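Kivel is coming back for one night, and I'm already looking for my earplugs

If you were anywhere near a dance floor in this part of the state in the early nineties, you probably have a Kivel story. Mine involves a borrowed van, a wrong turn and hearing the bass about a mile before I could see the building.

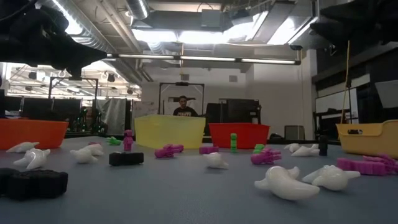
So you can imagine how loud I yelped when the news came through this morning that the old night is being revived in January, in the very same warehouse on the edge of Prorkholm! It's a one-off (for now, they say, and I'm choosing to read a lot into that), with doors at 9 p.m. and music until the building's license runs out at 4.

The man behind it is Leif Kvam, who ran the original parties out of the back of his record store and still has most of the records. I got him on the phone over lunch and he was in a great mood, if a bit hoarse from making calls all morning.

"I turned this idea down every year," he told me. "Then I went in to look at the place and the floor was the same floor. I stood there for a while and went home and started phoning people."

The people he phoned include Forsberg, the duo who closed nearly every Kivel night back then and haven't played together in 27 years. They'll be doing a vinyl-only set, two turntables and the old rotary mixer, assuming Leif can find someone to fix the left channel. Also on the bill is Clitavach, who is way too young to have been there the first time and makes the kind of squelchy, wobbly acid tracks that sound like she was. I saw her play a basement last spring and I lost my jacket, my voice and the friend I came with, in that order.

There are two rooms again. The big one gets the headliners, and the little one upstairs (we used to call it the sauna, and those of you who went in will know why) is being handed over to local DJs. Leif has 48 slots' worth of people asking and space for maybe a handful, so please go easy on him if you've sent in a mix and haven't heard anything yet.

Capacity is the big change. Back in the day I don't think there was a limit, or if there was I never saw any sign of it. This time the warehouse can take up to 700 – no, sorry, I've just checked my notes and that's up to 70 in the sauna, with the figure for the main room still being worked out with the fire marshal. I'll post it when I have it.

Tickets go on sale from the record store counter first, then online a week later. Leif wants the regulars to get a fair shot, and he'd like people to come in and say hello. Bring an old flyer if you kept one, as he's putting together a wall of them by the coat check and there are whole months he has nothing from. He'll scan it and give it back.

I've got a shoebox to dig out of the closet tonight. If you have photos, tapes or a van story of your own, send them over and I'll run the best ones before the party.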